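Stirgate Robotics Club: workshop tips
Getting ready for the sorting challenge

Posted by Skye Hepburn, February 24, 2020

Lots of new faces since Christmas, which is brilliant, and lots of the same questions, so I've put the answers on one page. Most of it is plain household know-how. You'd be surprised how much of a robotics club comes down to tidy drawers, old tea towels and knowing where the scissors are!

The task this year is sorting. The arm has to pick mixed objects out of a full container and put each kind where it belongs, and the juniors get to decide what the kinds are. Our final is in June, so we have time to get it wrong in interesting ways.

Collecting things to sort

Go round your own house before you buy anything. Pet toys, bath toys, the odd building block from under the sofa, a baseball nobody has thrown in years. Mixed textures are what you want. A smooth ball and a spiky ball of the same size are two completely different problems for a gripper, and watching the juniors discover that is one of my favourite parts of the evening.

Rinse drinks cans in warm water with a drop of washing-up liquid, shake them out and stand them upside down on the draining board overnight. Then crush them gently with a gloved hand, from the sides. Run a finger (still gloved) over every fold and bin any can that has split. Leave a few less squashed than the others so there's some variety.

Plastic bottles: rinse, leave the cap off, squeeze, then put the cap back on while you're still squeezing. It keeps its crumpled shape for weeks. Leave the label on if you can, as the wrinkled print gives the vision group something to chew over.

Cloths

Cloths are the hard bit and also the best bit. Muslins, waffle cloths, flannels, anything that folds over itself and hides what's underneath. Wash new ones twice before they come in. Straight from the packet they're stiff and sit like cardboard, and you want them to slump.

Skip the fabric softener. Rianne Claeys tried it on half the cloths last term and we all agreed they were slipperier to grip, so she went home and washed the lot again. Snip off loose threads too. A thread wound round a finger joint takes ages to pick out with tweezers.

Filling the container

Don't arrange it! Everyone wants to arrange it. Tip the hard things in, shake once, then drop the cloths from elbow height and leave them where they land. If something rolls off, put it back on top. For the beginners' round, pull one corner of each cloth up so there's an easy place to grab.

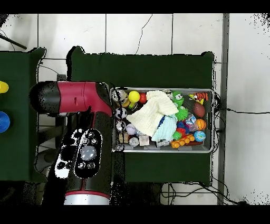
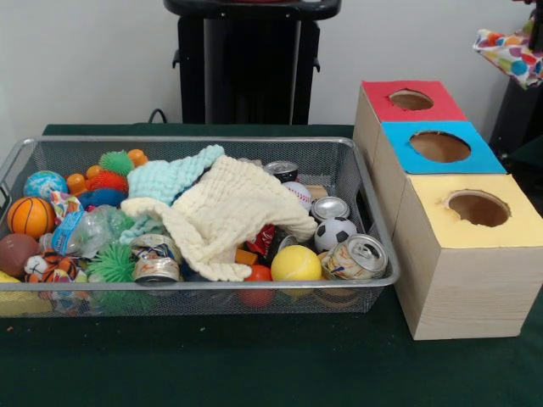

Balls, cloths and plenty of overlap, in the tray first and the mesh basket second.

Making boxes with holes in the lid

Any sturdy cardboard box will do. Draw round a saucer or a cereal bowl in pencil, and go round the line with a craft knife in several light passes. Pushing hard tears the top layer and you get a furry edge. An adult does the cutting for the under-tens, and there's a cutting mat in the second drawer.

Glue coloured paper on before you cut, so that the hole goes cleanly through both. Glue stick is better than PVA, which makes the paper bubble. Gheorghița Voicu irons hers flat through a sheet of baking paper, on the coolest setting, and they do come out beautifully — but a heavy book overnight is nearly as good and needs no supervision.

Make the hole bigger than you think. Then make it a bit bigger again.

Table covers

A plain dark cloth in one colour helps the camera tell object from table, and it stops balls skating off. Ours pick up fluff like mad. A damp rubber glove dragged in one direction clears it faster than a sticky roller, and costs nothing. Fold the corners under and pin them from below with bulldog clips so there's no loose edge to get pulled.

Cables

Coil them over and under, never round your elbow. Label both ends with masking tape and a biro before you plug anything in. Precious Molefe has started using bread bag tags, which are the perfect size and come in enough colours that each team can have its own. Please save yours!

If a cable has to cross the floor where people walk, tape it down along its whole length. Peel the tape back slowly at the end of the night, keeping it low to the floor, and it won't leave any glue behind. If it does, a dab of cooking oil on kitchen paper shifts it, then soapy water, then dry the tiles well.

Packing away

Balls go in a net bag so they air. Cloths go home with whoever is on the washing rota (30 degrees, no tumble dryer, the muslins shrink). Cans go back in the lidded tub, and any that have gone sharp go in the recycling. Give hard toys a wipe with warm soapy water every fortnight.

Boxes stack inside one another if you leave the bottom flaps untaped. Mieke Van Leeuwen has the key to the tall cupboard, so catch her before eight if you're leaving early. And we're low on spiky balls again, blue ones especially, so if your dog can spare any, wash them and bring them along on club night.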